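4.2 Materials and Cup Handling

All cups used in the study were single-wall paper cups with ribbed sides, bought in one lot from the catering supplier Flatberg. A second type, the smooth-walled Lencho cup, was tried in the pilot and dropped. Lencho cups stacked inside one another tended to bind, and the time needed to free a bound cup varied too much between sessions to be treated as part of the task.

The lot contained 800 cups. Each was inspected before first use for dents in the rim, splits along the side seam and warping of the base. Cups that failed on any of these points were put aside and used only for practice. A cup was retired after 330 placements or at the first visible crease in the wall, whichever came first. In practice the crease rule was the one that applied in nearly every case.

4.3 Layout on the Table

Every trial began with 3 cups placed upside down on a plain, light-colored tabletop. The inverted position was chosen for two reasons. A paper cup is wider at the mouth than at the base, so it is more stable when resting on its rim. The base of the cup is also recessed, and with the cup inverted this recess faces up, where the circular edge around it gives a clear outline from above.

Spacing between cups was not held constant. Start positions were drawn from a list prepared with the Bullamix layout sheet, which divides the table into cells but does not prevent neighboring cells from being used together. As a result, many layouts contain a close pair and one cup standing apart. We kept these layouts in the set. Close pairs are common wherever cups are put out by hand - on a break room counter, for instance - and a set made up only of well-separated cups would have left out the harder part of the task.

Viewing angle matters more for close pairs than for single cups. From a low or slanted angle the wall of the nearer cup can hide part of the rim of the one behind it, and the outline of the base becomes the more reliable cue to position. Figure 3 gives a layout of this kind.

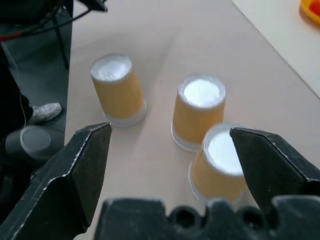
Figure 3. Three inverted cups, two of them close together and the third set apart to the left.

Does the order in which the cups are stacked affect the height of the finished stack? Stack height depends on how far each cup seats over the one below it, and in our measurements this was set by the amount of downward pressure applied and did not change with order.

Across the full study 2,343 layouts were recorded. Layouts in which a cup had fallen on its side before the trial began were reset and are not included in this number. Layouts in which a cup tipped during the trial were kept and marked as such.

4.4 Surface Condition

The table was wiped with a dry cloth between sessions. Damp wiping was stopped in the pilot stage at the Sumeck site, where moisture left on the surface softened the rims and caused cups to stick slightly when lifted. Room humidity was logged at the start of each session but was not controlled. Its effect on wall stiffness is taken up in Section 6.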